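Tumcombe 机房网线标签数据集 说明

版本日期：2020年2月8日，星期六

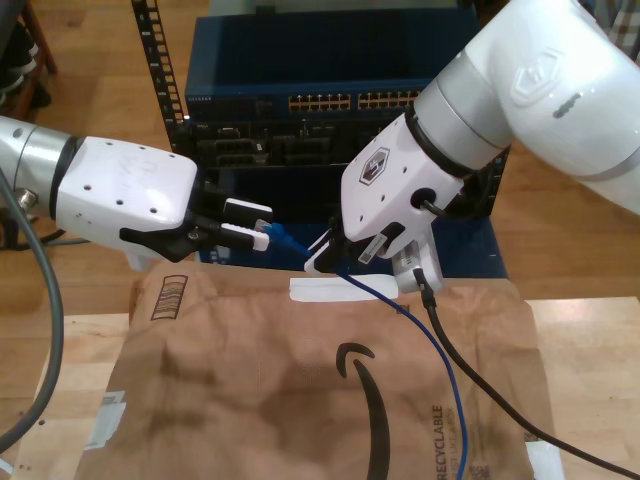 先说清楚：这份数据不能证明“按颜色分线能减少故障”。Vustgate 机房的旧文档里一直写着这句话，我们找过出处，没找到。本数据集只收录网线登记信息，字段包括线号、外皮颜色、两端端口、长度和登记月份。颜色一栏只看外皮，像上面那根蓝色网线就记作 blue，水晶头外面的半透明护套不另算颜色；黑色机架、深蓝色交换机之类的设备外观也不在收录范围内。至于蓝色在各个机房里代表什么用途，请自己去查当地的规定，别指望从这里推出来。

数据来源

共63条记录，来自 Vustgate 和 Fuvport 两处。Fuvport 的记录是8月补录的，其中23条缺少长度，原始登记表上就是空的。有人建议用平均值填上，我们没有采纳，缺就是缺。

文件

cables.csv 主表，UTF-8 编码，逗号分隔
ports.csv 端口对照表
changes.txt 修改记录，写得不全

字段注意事项

线号沿用 Tanabe 编号法，前两位是机房，后面是流水号。这套编号声称全局唯一，实际有3处重复，已在备注列标出，没有改号。长度单位为厘米，不少值恰好是100，很可能是登记时随手填的整数，拿来做统计之前最好想一想。端口名大小写不统一，合并两张表时要先转换。

不建议的用途

不要用来估算布线成本，不要用来比较两处机房的管理水平。样本太小，登记习惯也不同。用它训练分类模型也许能得到漂亮的准确率，我们对这种数字不太相信，因为颜色和机房几乎是绑定的，模型多半只学会了认机房。

许可与更正

可自由使用和修改，转发时请保留本说明。发现错误请提交修改并附上原始登记表的对应行，只说“看起来不对”的，我们不处理。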